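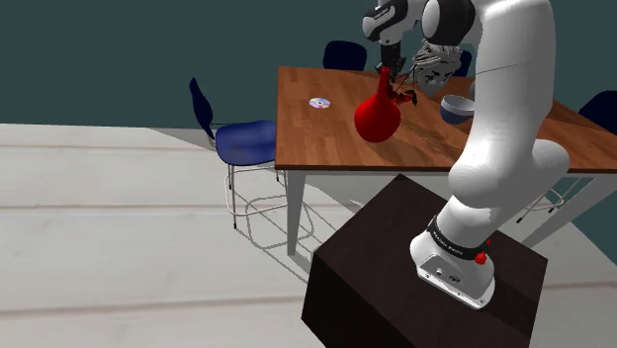
Page 3

About us

Vikumetti writes test rules for robot arms. Tabletop work mostly: pick it up, put it down, don't knock the vase over. We started in a January with one shared document and a lot of arguments over what counts as a drop. The document is now the Kudard Rules and the arguments are still going.

Small team, two offices, one simulator. Hiring page is on the left menu (currently closed, sorry).

What we do

Write the rules. Run the scenes. Publish the results, bad ones too. Labs and manufacturers send us a control policy, we run it through our simulated rooms and send back a report with every trial in it. No highlights reel. If you want a highlights reel you can cut your own, but the full set goes up next to it, that's in the agreement you sign.

The current scene library is called Marwat. 400 tabletop layouts, all rendered, all with a fixed seed so anybody can rebuild the same table. Household stuff, dining chairs, odd objects nobody would put together on purpose. Tidy tables give tidy numbers and we've had enough of those.

How we work

Short version of the house rules, long version is in the Kudard PDF:

Decide what success is before the first run. Write it down. Date it.

Same start pose for every policy in a comparison. Yes, even if yours "prefers" another one.

At least 70 trials per task before you quote a percentage.

Contact with anything other than the target gets logged. A brush is a contact. Doesn't fail the trial by itself but it goes in the log.

One wrist view and one room view kept for every trial. Neither one alone is enough to score from. Fingers hide a lot from above, and the room view loses whatever is behind the arm.

Two scorers, working apart. If they disagree a third one looks and the disagreement stays in the record.

Simulated results are labeled simulated. Everywhere: the table, the chart, the slide, the press release. We have pulled our name off a report for this and will do it agian.
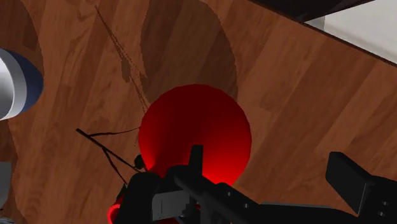 Close view over the tabletop, gripper finger at the red object. Simulated.

Near misses

People ask about these more than anything. Under Kudard a grasp is a grasp when the object is clear of the surface and stays clear for the hold time. One finger against it is not a grasp. Being close is not a grasp. Scorers mark what the trial shows and leave the guessing to the comments box, which has no effect on the score.

Glossy and round things get their own section (section 6) as that's where most of the scoring fights came from. Thin things too, twigs, wire, anything a finger pad can sit on top of.

Some numbers

3622 scored trials in the public archive. 311 of those were sent back for rescoring after the hold time rule changed, both scores are kept and you can see which is which.

Zoltside

Our training side. Scorers take the Zoltside course before they touch a live report, and outside labs can send people as well. Two days, mostly watching trials and arguing. There's a test at the end, you can retake it once. Bring a laptop, we run out of spare ones.

Who pays

Fees per report, flat rate, same for everybody. Paid up front so a bad score doesn't turn in to a billing problem. We don't take shares or sponsorship from anyone we score. No logo wall on this page for the same reason.

Corrections

Found a mistake in a report or in the rules? Use the form, pick "correction", give the trial number. Fixes go on the changes page with the old text left in. We don't edit quietly.

Page last updated 2021-08-01. Section 6 rewrite is in progress, use the posted version until the new one is up.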